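Hi all – Brittany Lavoie here, from the demonstration room at Cernisstead. I'm looking for six people to come and drive a robot arm for us, starting in February, and no, you don't need to have touched one before. My last batch of operators included a retired baker, two nursing students and a fellow who'd only come in to fix our blinds.

The job is making examples. You move the arm by hand controller, it does a small household chore, we record the lot, and the recordings go into the learning system so it can have a crack at the chore by itself. Most of February is going to be pick-up-and-put-away stuff on the white tables.
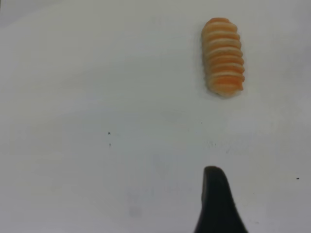
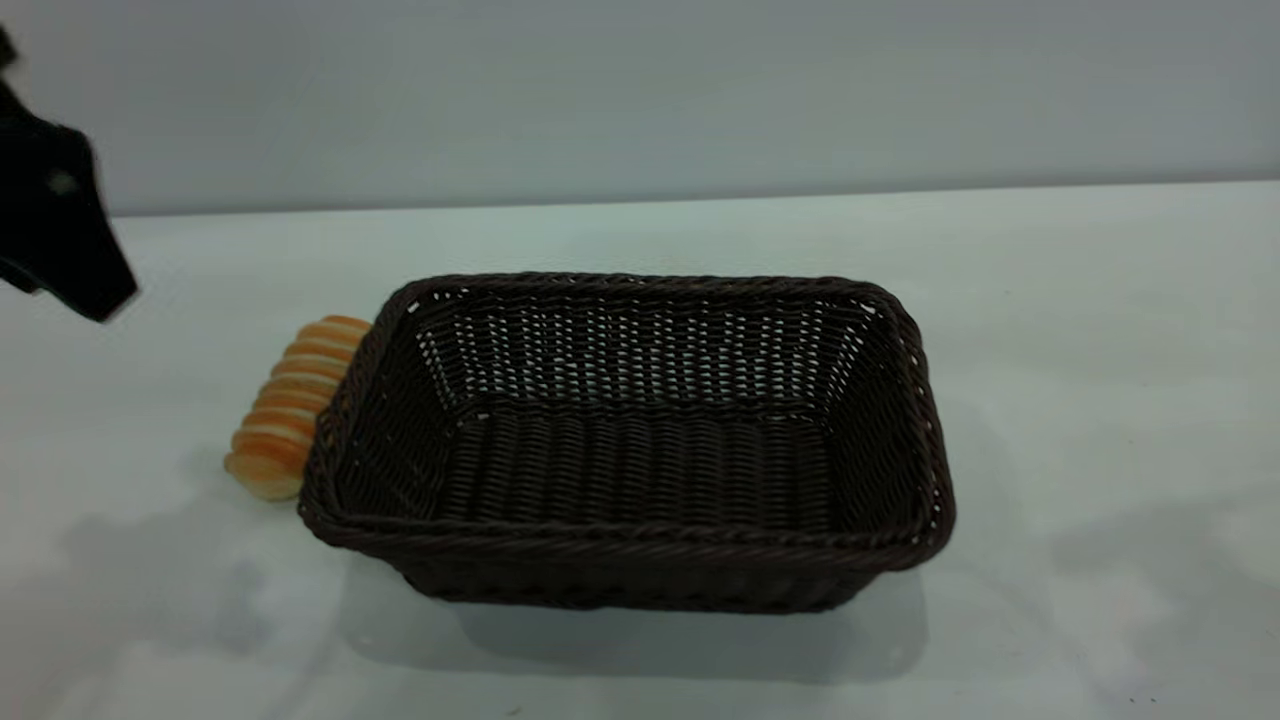 *One of the white tables, up close and then with the basket in view.*

## What you'd be doing

You'd have a station to yourself, a controller in your right hand (we have one left-handed setup, so tell me early if you want it) and a card with the task written on it. "Put the bread in the basket" is a classic. You do it, you put everything back somewhere a bit different, and you do it again. And again! I won't pretend it's thrilling by the third hour, but there's a rhythm to it and plenty of people find it relaxing. Podcasts are fine.

We want 400 good episodes per task, spread across everyone on the roster. A good episode is one where you went at a normal human pace and finished what the card said. If you fumble it and recover, keep going – those are some of the most useful ones we get. If you fumble it and the thing rolls onto the floor, press the red pedal and start over. You're paid for the hour either way, so please don't rush to make up numbers.

After each episode you type a short line about what you did, in your own everyday words. Kendra reads every one of these (she's my sister and also our labelling lead, so yes, there are two Lavoies, and yes, our mail gets mixed up). She likes "picked up the roll and dropped it in the basket" much better than "task complete".

## Hours and pay

- Shifts are four hours, 8:30 to 12:30 or 1:00 to 5:00, with a paid 20-minute break in the middle
- Two to four shifts a week, your choice, but I need to know by the middle of the month before
- $29 an hour, including training
- Training is two paid half-days with Trevor Girard, who runs the arms
- Contract runs to the end of May, and there's a fair chance of more after that

We're on the second floor of the Penner building, with a lift and a proper kitchen. Parking is awful. The bus stops right out front, and there's a bike cage you can have a key for.

## Who I'm after

Patient people, mainly. You need to be comfortable sitting or standing at a table for a couple of hours at a stretch (the stools go up and down) and to see well enough, with glasses or whatever you use, to judge where a small object is on a plain tabletop. Reasonable typing in English. You have to be 18 or over. If you play video games you'll probably pick up the controller quicker, but after a week I can't tell the gamers from the rest.

I'd love a bit more variety in how people move, so if you're someone who does things in a slightly odd order or reaches for things in your own way, please apply. The system learns from whoever shows up, and at the moment it has learned a great deal from Gilles Guérin, who did 1,529 episodes for us last year and approaches everything from the left.

## The recording bit

The cameras point at the table and ride on the arm. Your hands might turn up when you're resetting objects; your face shouldn't, and if it does we bin the episode. There's no sound. Your name isn't attached to the files, only a station number. There's a two-page consent form, which I'll send before you come in so you can read it at home.

## How to apply

Send me a few lines at the Cernisstead front desk address, or leave a note with Lucie Gosselin at reception. Tell me who you are, which shifts you could do and anything about the setup you'd need changed. A resumé is fine but I don't need one. If it looks like a match, I'll invite you for a paid one-hour try-out, where you'll have a go at the controls and I'll mostly make tea.

Applications stay open until the six spots are filled. If you've applied before and didn't hear back, I'm sorry – we had 61 replies last time and I got swamped. Please try again and put "second go" at the top so I read yours first.

Brittany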